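How to Plan a Joint Prayer Service With the Church Down the Street

Our parish did its first shared evening service with the Lutherans from Wysocka Street last July, and I've been asked for my notes so many times that I'm finally typing them up. I'm no expert! I just kept the folder.

Start with the calendar, and start early. We gave ourselves 11 weeks and used every one of them. Look up both churches' feast days, choir trips and school vacations before you suggest a single date. We picked an evening that turned out to clash with their confirmation rehearsal and had to begin all over again.

Next, settle what kind of service it is. A prayer service with readings and hymns is by far the easiest thing to share, and both clergy could say yes to it right away. Communion is a much bigger conversation, so ask your pastor or priest before anybody prints the word on a flyer.
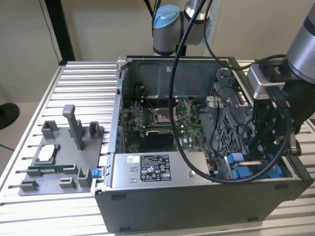
Once you know the shape of the evening, write a one-page outline and pass it back and forth. Ours had a welcome, a psalm, two readings, a short sermon, prayers, the Lord's Prayer and a blessing. Keep the sermon to one preacher. If the host church preaches, let the guests give the blessing, and swap the next year.

Now the Lord's Prayer — please print it in full. We say "trespasses" and they say "debts," and a whole room of people going in two directions is a funny sound (sweet, but funny). Same with the psalm. Choose one translation and put every word in the booklet.

For hymns, compare the indexes of both hymnals and circle the tunes that appear in each. Watch the verses too, as the words are often a little different. We ended up with five hymns, which was one too many, and I'd drop the one after the sermon.

I laid out our booklet in the parish office and took it to Prudidero, the copy shop by the bus station. Send them a finished PDF and ask for one paper proof. My first proof had the pages of the psalm in the wrong order, and I was very glad to see that before paying for the lot.
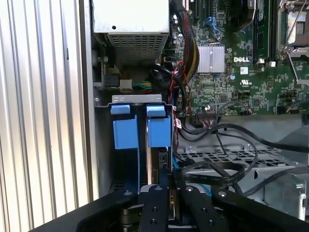 Dell board and power supply inside the open case

On the day itself, get your readers there 30 minutes ahead so they can try the microphone and find out where they're sitting. Mix the ushers, one from each church at every door. And put out more coffee than you think you need, because people really do stay and talk — we were still stacking cups at ten!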